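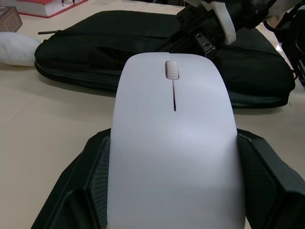
Turard two-arm kit by Plamov: can it pack a laptop bag yet?

I have used the Turard for most of July, and my question was a simple one. Can two robot arms on a table take over a small chore that I do every evening without thinking? I chose the laptop bag. The computer mouse has to go in, the zipper has to be closed, and then one can go home.

The kit costs 2,349 dollars without the table. For this money you receive two arms, two grippers, the wrist cameras and a license for the Ding software, with which you record the task and train it. The building took me one long afternoon. The manual is correct but very short, and the pages about cables I had to read three times.

Picking up the mouse

Hard objects are the strong side of this machine. The fingers have textured pads, and a smooth computer mouse stays well between them, also when the arm turns. I was afraid that it would slide out or that the buttons would be pressed, but the grip on the two sides is steady.

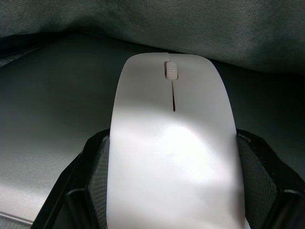

The difficulty begins where the cloth begins. A bag has no fixed shape. One day the opening stands wide, the next day it lies flat like an envelope, and the arm comes with the mouse and pushes the fabric in front of it. For this you need both arms, one for holding the edge up and one for putting the thing in. After I recorded 221 demonstrations it became much better. Before that, I would not call it help.

The zipper

I tested the zipper separately, with the bag lying flat and the handle to the front. One arm should hold the fabric and the other should pull.

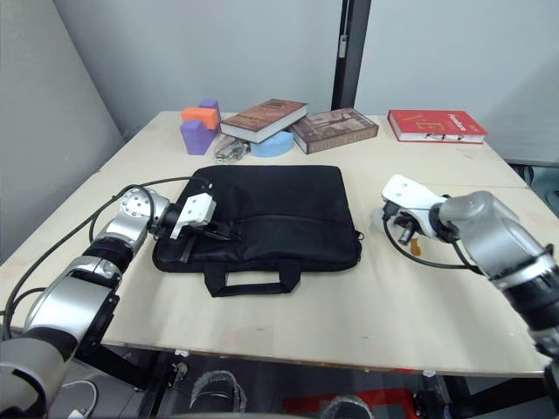
A small black zipper pull on a black bag is hard for the cameras to find. With more light above the table my results improved, and a piece of bright ribbon on the pull would surely help too, but I did not want to change my bag for the robot. When everything goes well, the whole job takes some 62 seconds. I need maybe ten – and I can talk on the phone at the same time.

Also take care with the position of the bag. If it comes too near to the table edge, the arms do not understand that there is a floor behind it, and you must stand next to them with your hand on the stop button.

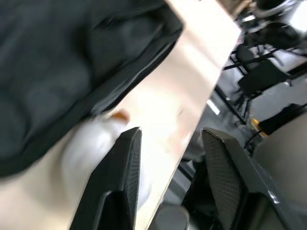

Noise, support and updates

The motors are quieter than I expected. Plamov answered my two letters within a day, and the second update of Ding repaired a problem with the left wrist camera.

Should you buy it?

For a household, no, not this year. For a small workshop where the same hard parts must be moved from one place to another, I would say yes, if somebody there has patience for the training. The cheaper Paltamon kit I have only tried for one evening, and its grip was clearly weaker. I keep the Turard, and the bag I still pack myself.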